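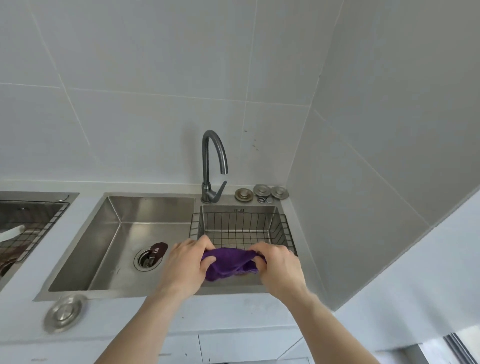
Cloth wringing over the right-hand basin, two bare hands.

Ticket 571: Wringing step stalls, arm lets go of cloth early
Product: Gedetti two-arm kitchen unit
Task set: sink cleanup
Status: Open, workaround in place
Opened in September by the Tarer test kitchen

What we expected
Arm picks up the microfiber cloth, brings the second gripper in, twists, holds, opens out, and hangs the cloth on the rail. A person does the middle part in a couple of seconds and doesn't look down.

What we got
Pickup is great now, much better than on the spring build. The second gripper finds the other end of the cloth most of the time too, and the first time I saw that I called people in from the next room! Then the twist starts, the cloth gets shorter as it bunches up, and the grippers stay the same distance apart. Tension climbs, the safety limit trips, and the left side opens. Cloth drops into the wire basket and catches on it.

Steps to reproduce
1. Start the sink cleanup task from the wipe-down stage.
2. Use a soaked cloth. A damp one gets through more often.
3. Let it run to the twist and watch the tension readout.

Log

Entry 1, 9:20 a.m.
Ran 70 attempts overnight with the stock settings. Finished wrings: 4. I know that looks bad on paper, but on the old build the number was zero, and we were still arguing about whether the unit could find the cloth at all. Every one of the 4 was a damp cloth.

Entry 2, 10:45 a.m.
Raised the tension limit one notch. Left side holds longer, then the cloth slides out of the right side instead. Put the limit back. Please don't raise it further, the faucet is in reach and I like the faucet.

Entry 3, 1:10 p.m.
Went back to how hands do it. Look at the picture again: left fingers curled over the top of the cloth, right knuckles pressed into the fabric. Our grippers pinch flat at two points and that's all the contact they get. Tried wider pads from the Maler kit. Clear improvement in grip, but the twist still stalls at the same place, so grip is only part of it.

Entry 4, 3:30 p.m.
Reply from Shen (they supply the motion software). They confirm the spacing between grippers is locked during any twist. It was written for jar lids, which don't shrink when you turn them. They have a test branch where the arms are allowed to drift inward as tension rises. Asked for it right away.

Entry 5, 4:50 p.m.
Test branch loaded. First try with a soaked cloth: full twist, water running into the basin, no trip. Second try the same. Third try it twisted so far that it couldn't undo itself and stood there holding a purple rope. Still, two soaked wrings in a row! I've been on this project for 1,565 logged hours and that's my favorite ten minutes of it.

Workaround until the fix ships
Set wring to "press" in the task menu. The unit pushes the cloth against the basin wall with one arm. Cloth comes out wetter than a hand-wrung one, fine for wiping counters, too wet for the tile. Take the wire basket out first.

Still open
Unwinding after a full twist.
Folded cloths. It grabs one layer and the other flops loose.
Can someone on the Gedetti side tell me whether the wrist can turn past its current stop? If it can, I'd like to try fewer, longer turns before we touch the software again.

People keep asking me if it can do the dishes area by itself yet. Wiping, yes, with somebody nearby. Wringing, today, is still ours. Keeping the ticket open and starting another overnight run on the test branch, soaked cloths only.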